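4.2 Check-in instructions and early guest messages

Last updated: 17th November

The preceding section treated price and cancellation terms as fixed properties of a listing. This section considers a property that the host can change at no cost, namely the check-in instructions sent before arrival, and its relation to the number of messages a guest sends during the first night. An early message is any message sent by the guest between the stated check-in time and 9 a.m. the next day. Messages containing only thanks were removed.

The sample consists of 300 completed stays in short-term rental units managed by Ander and by Ovska, two firms that let furnished apartments on behalf of their owners. All stays began in July. Both firms use the same booking calendar, but they differ in how instructions are written. Ander issues one text for all of its units. Ovska leaves the text to the individual owner, and the results vary in length, order and level of detail.

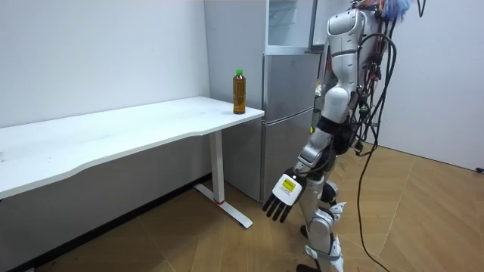 What counts as a complete set of instructions? A set was coded as complete if it covered all 6 items on the coding sheet: street entrance, unit door, wireless network, heating or cooling, waste, and departure time.

Coding was done by two readers working separately. Where they disagreed, the text was passed to a third reader, whose decision was final. Most disagreements concerned heating and cooling, as owners tend to describe the location of a thermostat without saying which settings the guest may change. Such texts were coded as incomplete. A stricter rule, under which the item also had to name a default temperature, was tested and dropped because too few texts met it.

Length was recorded in words and entered separately from completeness. The two are related but only weakly. Several of the longest texts in the Ovska group spend most of their space on local restaurants and leave out waste altogether, while the shortest complete text fits on a single phone screen.
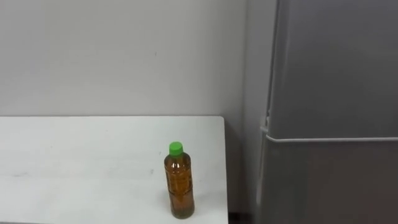
4.2.1 TIMING OF DELIVERY

Instructions may be sent at booking, on the day before arrival, or on the day itself. Guests who received them only at booking sent more early messages than guests who received the same text again on the day before arrival. The difference holds within the Ander group, where the wording is constant, and so cannot be put down to the text. A second copy sent on the day of arrival added nothing that could be measured. Pinto and Fahmy report a similar pattern for serviced apartments, although their window for early messages closes at midnight and the two sets of results should be compared with care.

Self check-in by keypad was treated as a control variable. Units with a keypad produced more questions about the street entrance and fewer about the unit door — a result we had not expected. Doležal has suggested (personal communication) that owners who install a keypad on the unit door often assume that the building's main entrance needs no explanation.
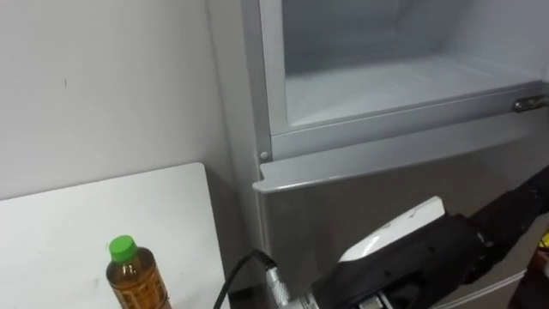 Figure 6. Kitchen area of a furnished unit.

Questions about appliances formed the largest group outside the coding sheet. They were left out of the completeness measure because the units differ too much in what they provide, and a fixed list would have penalized owners with little to describe. The point matters for food storage in particular. An empty compartment such as the one in Figure 6, with its plain gray interior, gives an arriving guest no indication of whether it is meant for frozen goods, and a single line in the instructions would settle the question. Vlček and Matheson recommend placing lines of this kind after the six basic items, where they do not delay a guest who is still at the door. Our data do not allow a test of that advice, as only 9 of the texts follow such an order.

Two limits should be noted. Phone calls were not logged by either firm, and a guest who called would appear in the data as having asked nothing. In addition, repeat guests could be identified only in the Ander group. They were kept in the sample, and removing them leaves the estimates for timing unchanged in sign.

Related items
Cleaning fees and length of stay in owner-managed rentals
House rules as contract terms: a reading of 100 listings
Skinwood: pricing a small rental portfolio out of season
Response time and guest ratings in the Jurčo units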